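Bench Sorting and Surface Clearing: Call for Participants

Posted in: Paid sessions / Light manual work
Location: Sonum workroom, Trullport
Period: sessions open in February
Status: accepting sign-ups

Scope

Sonum is taking on participants for a program of short bench tasks. The work is sorting small household and office items on a tabletop, putting them where they belong, and clearing the surface of crumbs and other small debris. Results go into a written procedure for shared desks and repair counters, prepared for Pusville, a supplier of storage trays and counter fittings.

The earlier round produced 2,023 completed task sheets. Of these, 1,701 were usable. The rest were rejected for missing times, items left out of the list, or two tasks entered on one line. The target for this round is 2,514 usable sheets across all participants.

What you will do

Each session consists of a set of tabletop tasks. You receive a task sheet, read it through once, and then start. The tasks are of the following types:

Sorting. Items on the surface are separated by kind. Loose batteries are always kept apart from everything else, whatever their size. Desk items such as calculators go to the back row of the tray.

Clearing. Items are lifted off, the surface is cleared of crumbs and specks, and the items go back. Dry method only. Brush toward the center first, then collect. Do not brush toward the corners, where fine material lodges in the joint between floor and wall and has to be picked out by hand.

Resetting. Items are returned to the layout given on the sheet. Angles matter less than position. A calculator set down at a slant is acceptable if it is in the correct zone.

Recording. Start and stop times are written on the sheet, along with the item list and anything that was dropped, moved twice or set down in the wrong zone. A task with an error in it is still a usable task if the error is written down.

Work surfaces

Tasks are done on light printed mats. Pale crumbs are hard to see on them, so allow time for a second pass from the other side of the bench. Mats are swapped between sessions and may carry different prints. The walls are finished in a blue brick pattern and are not part of the task. Do not lean items against them.

Marks and scuffs already on a mat are not counted as debris. If a speck does not lift with the brush after two strokes, note it and go on.
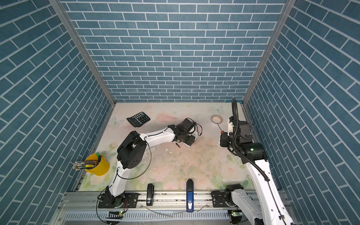
Calculator toward the back left, debris across the middle, blue brick pattern on the walls.
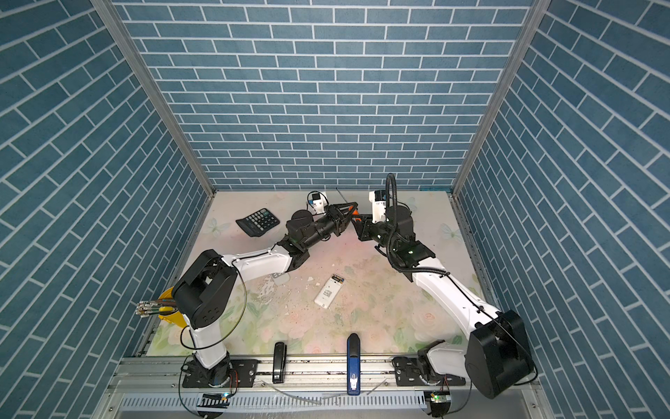
Does the clearing task have to be finished before the sorting, or can they be done in either order? Milošević asked this after reading the draft of the call, and added that in the last round the sheets gave one order and the wall notice gave the other. Going by the notice, the batteries came off first and the crumbs were left until the end, which meant brushing around the calculator twice. It would also help to know if the brush is supplied or if people should bring their own.

Reply from Sonum: the sheet takes priority over the notice, and the notice has been removed. Where a sheet lists both tasks, sorting comes first. Brushes, trays and pencils are supplied.

Requirements

Participants must be 18 or older, able to stand at a bench for the length of a session, and able to read printed instructions in English. Normal or corrected near vision is needed for the debris tasks. Either hand may be used, but state on the form which one you write with. No experience is required.

Bring closed shoes. Long sleeves should be rolled or fastened. Rings and loose bracelets come off before the start and can be left in a locker.

Time and payment

A session starts at 9 a.m. or 1:30 p.m. and lasts two hours, with one break of 15 minutes. Payment is 100 dollars per completed session, by bank transfer. A session ended early by Sonum is paid in full. A session ended early by the participant is paid by the half hour.

You may sign up for up to six sessions. Two sessions in one day are not permitted — the error rate on second sessions in the earlier round was too high to use.

How to sign up

Fill in the form at the front desk in Trullport or request it by mail. Give your preferred start time, a second choice, and a phone number. Places are assigned in the order forms are received. You will get a confirmation with the room number and a sample task sheet, which should be read before the first session.

Changes to a booked time need one full working day of notice. Missed sessions without notice are not rebooked.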